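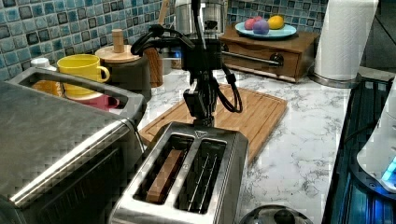

My sister-in-law Annag Crichton thinks a toaster belongs in a cupboard. She said so in May, standing in my kitchen with her coat still on, and I've been arguing with her in my head ever since (usually while doing the dishes, when I do my best arguing). Her place in Himbridge has benches like an operating theatre. You want toast, you open a door, lift the thing out, find the cord, make the toast, wait for it to cool, shake out the crumbs and put it all away again. For one slice! And one slice is what I mostly have. A single brown slice in the left slot, nothing in the right, the cutting board close behind for the buttering, and I'm not getting on my knees in front of a cupboard for that.

The clear bench is a fashion, and I think it's a fashion for people who eat out. I read the Setmont kitchen catalogue cover to cover at the dentist's and there wasn't a crumb in it. One kitchen had a lemon. I kept wondering where they'd put the kettle, and whether whoever lived there had to go looking for it at six in the morning in their socks.
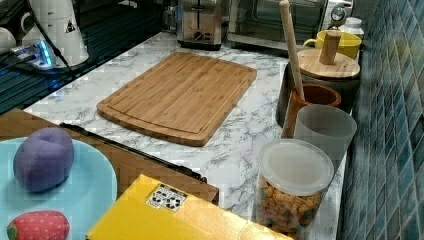
Kettle at the back, toaster next, board in the middle.

My rule, if you can call it one, is that anything used every day gets to live out in the open and has to earn its spot. The toaster oven earns it. The yellow mug does too, because I'm the only one who uses it and I use it constantly. The jar with the white lid is probably pushing its luck, but I like a handful of something crunchy while the kettle boils and I won't be talked out of it.

Annag's answer is that it all gathers dust and grease, and okay, fair enough, some of it does. You have to wipe behind things. I do mine on a Friday, when I shove the lot down one end, wipe, and shove it all back. It takes me 4 minutes. I'd spend longer than that in a week hauling appliances in and out of the dark. 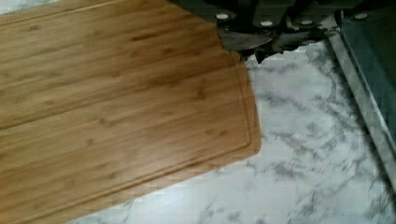 Page last updated: May

Then there's the board, which I feel strongly about. A cutting board should lie flat on the bench, ready to go, and it should be big. Ruaridh Hepburn from next door keeps his upright behind the taps, a skinny plastic thing, and every time he slices a tomato the juice runs straight onto the counter and down the front of the drawers. Get one with a groove around the edge! Mine's bamboo, and I love the colour of it against the white. I never set it square either. A bit of an angle suits my elbow, and if that bothers visitors they can chop somewhere else.

I'll give Annag one thing. You do need some empty space, and the board is where I keep mine. The canister and the cups stay along the tiles and don't creep forward. Mail doesn't land there, and neither do keys. If I come in with groceries I can put them straight down on it and start supper.

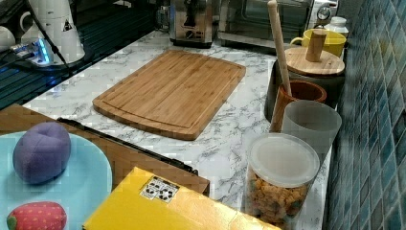
The lineup along the blue tiles, with the board left clear.

She's coming to stay again soon, and I already know she'll tuck the toaster away somewhere while I'm in the shower. Last visit it took me 2 days to find the wooden spoon. I've told her she can rearrange the linen closet as much as she likes, but the bench stays as it is.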